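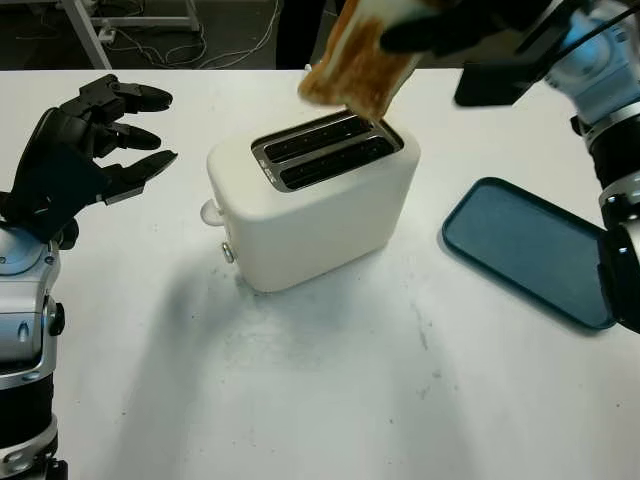 Page last updated April 2023

Figure 3. Two-slot toaster and teal tray on a white tabletop, with an open robot hand at the left.

4. Song order in small-room sets

4.1 Material

The sets come from two listening rooms, the Zurnari and the Odholm, both of which book solo and duo songwriters through the winter. Both rooms record every show from the mixing desk and keep the files in Prurnar, a catalog program that logs each song by title, start time and length. We used 65 sets. Opening acts were left in, provided they played for at least 25 minutes. Open-mic nights were left out, as were album launches, where the order of the record tends to decide the order of the show.

Each song was marked as new (not yet released on the night), current (from the latest release) or older. Covers and traditional songs formed a fourth group. Where the release status was unclear we wrote to the performer. A few did not reply, and their songs were marked by the date of the first public recording we could find.

4.2 Where new songs fall

New songs seldom opened a set. Most came in the third or fourth position, usually after a current song that the audience was likely to know. In 54 percent of the sets that held a new song, it was followed directly by a cover or an older song. Performers at the Odholm did this more often than those at the Zurnari, although the Odholm sets were also longer, and a longer set leaves more places to put a familiar piece.

Spoken introductions before new songs were longer than those before any other group. Some ran up to 40 seconds longer than the same performer's other introductions on the night. Part of this is retuning. Songwriters who use open tunings often talk while they change the guitar over, and new songs were more likely to need a change. We did not try to separate talk meant to fill a tuning gap from talk meant to explain a song, as the two overlap on most of the recordings.

4.3 Closing songs

Older songs closed most of the sets. Traditional songs were the next most common choice, mainly in December, when both rooms run shared bills and the last number is sung by everyone on stage. With those shared bills taken out, traditional closers were rare.

Encores were treated as part of the set when the performer stayed on or near the stage. The Odholm has no backstage area, so its encores tend to follow the last song with little break. At the Zurnari the performer leaves by a side door, and the gap is easy to hear.

4.4 Limits

Desk recordings pick up little of the room, so we cannot say much about applause or singing from the seats. The Sekiguchi coding sheet used for the introductions was written for band concerts, and its headings for talk between players were left blank for solo sets. Tuning changes were judged by ear by one listener only.

Contact the editors | © Small Rooms Song Study | Back to top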